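18th November
Opened by Rungnapa Phuthong, Kaewsai front office
Assigned to Rattana Jitpraphai

Subject: Shared printer on the second floor drops jobs, prints blank last pages

Status: Resolved, monitoring

Original report (Rungnapa)

The big printer outside the meeting room has been losing jobs. You send something, the job shows in the queue on your computer, it says printing, then it disappears and nothing comes out. If you send it again it usually works. Short documents are mostly fine. The ones that go missing are the long ones with pictures in them, like the course handbook.

There is a second problem that may or may not be the same thing. When a long document does print, the last page is sometimes blank except for the page number in the footer. I thought it was my file, but the same file printed at the Skelis branch has all its text on the last page.

I am using the laptop with the Plostero driver that was put on in September. People on the older desktops say they have the blank page too but have not lost any jobs. I can live with it for a while, but the handbooks have to be ready before the new intake and I don't want to print 336 pages and find out afterward that the end is missing.

Reply 1 (Rattana)

Thanks, that is a useful report. I am going to treat these as two problems until something shows they are one.

Please do the following when you have a minute:

Print the configuration page from the panel on the printer itself. Menu, Reports, Configuration. Leave it in my tray.

Tell me which paper size is selected in the print window when you print the handbook. The one in the print window, please, and separately the one in the document's page setup.

Next time a job vanishes, write down the time from the printer's own clock. The log on the print server uses the server's clock and I need to know how far apart they are.

Don't reinstall anything yet.

Reply 2 (Rungnapa)

Configuration page is in your tray. It took two tries. The first time the panel went back to the home screen and nothing printed.

Page setup in the handbook is A4. The print window says Letter. I have never changed that, it was like that when I got the laptop.

Lost a job at 10:42 by the printer clock. My laptop said 10:49 at the same moment, so the printer is seven minutes behind.

Reply 3 (Rattana)

The paper sizes explain the blank page, or most of it. The handbook is laid out for A4 and the driver is set to Letter with "scale to fit" turned off. Letter is shorter than A4, so the bottom of each page falls outside the printable area. On full pages you lose the bottom margin and don't notice. The last page of the handbook has only two lines of text on it, and they are set at the very bottom, under a large gap where the old map used to be. The gap prints, the two lines go past the edge. The page number survives because the footer on that section was moved up by somebody at some point. Skelis has A4 as the default, which is why they see the whole page.

I have changed the default on the print server to A4. On your laptop, open Printers, right-click the second floor printer, Printing Preferences, Paper, and choose A4 there as well. The Plostero driver keeps its own copy of the setting and does not pick up the server's.

The lost jobs are something else. The server log has an entry at 10:49 server time, so the server and your laptop agree and it is only the printer that is slow. The entry says the job was sent, the printer accepted the first part, and then the printer closed the connection. The server took that to mean the job was finished and deleted it. I see the same pattern for every lost job this week.

I will come up and look at the machine after lunch.

Reply 4 (Rattana, after visit)

Notes from the visit, so they are in one place.

Checked the network cable. Clip is broken on the wall end and the plug moves when the paper drawer is opened. Replaced the cable. This looked like the answer but I don't think it was, see below.

Set the printer clock to take its time from the server. It had been on manual.

Firmware is two versions behind. Did not update it today.

Printed the handbook from the server directly, no laptop involved. Lost on the first try, at page 41. Printed fine on the second try. So the cable was worth changing, but the fault is still there with the new one in.

Opened the rear cover and cleared out scraps of torn label sheet from behind the fuser. Someone has been running the Trirnero label stock through drawer 2. Those sheets are only rated for the bypass tray on this model. Please ask people to use the bypass for labels.

Wiped the pickup rollers and put the old cable and the label scraps in the trash.

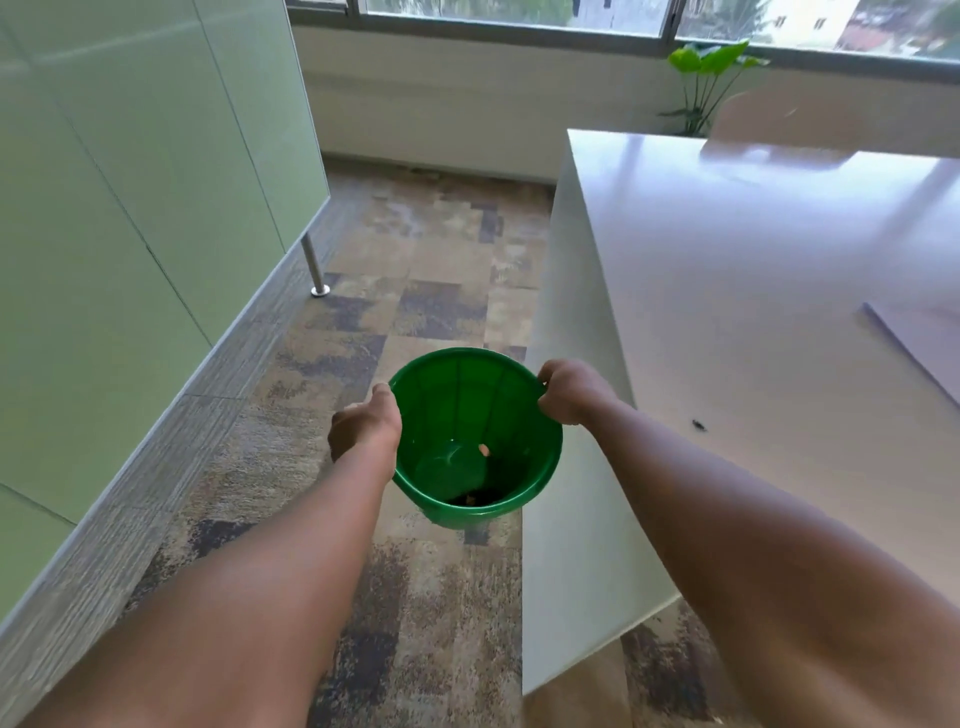 Green wastebasket, second floor office.

The scraps were not causing the lost jobs either, as far as I can tell. After clearing them I lost another job at page 38. They would have caused jams sooner or later.

The interesting part is memory. The configuration page shows a job buffer that is nearly full with nothing printing. There is a stored jobs feature on this model that keeps a copy of anything sent with a PIN. Those copies are supposed to be deleted after printing, or overnight if no one collects them. The overnight delete runs by the printer's clock and was set to "Never". There were stored jobs in there going back to September. With the buffer that full, a long job with pictures in it runs out of room, the printer drops the connection, and the server assumes all is well.

Reply 5 (Rungnapa)

Can you tell whose stored jobs they are? A few people here send letters with a PIN and I would not want to delete something they still need.

Also, I changed the paper size on my laptop and printed just the last page of the handbook. Both lines are there now.

Reply 6 (Rattana)

The panel shows a user name and a job name for each one. I printed the list and left it at your desk. I can't see the contents without the PIN and don't need to. If you pass the list around and let people mark anything they still want printed, I will delete the rest tomorrow morning at nine.

Good news about the last page. I'd still like that gap taken out of the handbook when someone has the file open. The two lines could sit on the page before.

Reply 7 (Rungnapa)

List went around. Two jobs marked to keep, and both have now been printed by the people who sent them. Everything else can go. Most of them were the same seating plan sent over and over.

I told the office about the labels. There is a note taped to drawer 2 as well.

Reply 8 (Rattana)

Stored jobs deleted. Overnight delete is now set to run at 02:00 and keeps nothing older than one day. Buffer is almost empty on the new configuration page.

Tests after clearing:

Handbook, full length, from the server – printed complete.
Handbook, full length, from Rungnapa's laptop – printed complete, last page correct.
Handbook twice in a row from the laptop with a second job sent from a desktop in between – all printed, in the right order.
Picture-heavy poster file, the worst one I could find – slow to start, printed complete.

I also changed the port settings on the server so it waits for the printer to report a finished page count before it deletes a job. If the connection drops now, the job stays in the queue marked as an error and can be restarted. You may see that error once in a while. It means the job was not lost.

Firmware update is booked for Friday after closing. It takes the printer out of use for half an hour and resets some of the panel settings, so I will check the overnight delete and the paper size again afterward.

Reply 9 (Rungnapa)

Printed the first batch of handbooks this afternoon. No lost jobs. One jam in drawer 2, ordinary paper, cleared from the front. The page counter on the panel reads 2,049 since the reset, if you want that for the log.

One question. The desktops used to print on both sides by default and now they print on one side. Did that change with the paper size?

Reply 10 (Rattana)

Yes, that was me. Changing the default size on the server put the other defaults back to factory. Both sides is on again, long edge. People who already have a document open will need to close the print window and open it again before it takes effect.

Counter noted. The rollers in drawer 2 are worn and I have a replacement set here. I will fit it on the same evening as the firmware. If it jams more than once a day before then, use drawer 3.

Summary for the knowledge base

Symptom: long jobs vanish from the queue, short jobs fine.
Cause: stored jobs never deleted, buffer full, printer closes the connection, server treats the job as done.
Fix: delete stored jobs, set overnight delete, set the port to wait for the page count.

Symptom: text missing from the last page.
Cause: document in A4, driver in Letter, scaling off.
Fix: A4 on the server and again in the Plostero driver on each laptop.

Still open: firmware, rollers in drawer 2, check the other laptops that got the driver in September. Ticket stays in monitoring until those are done.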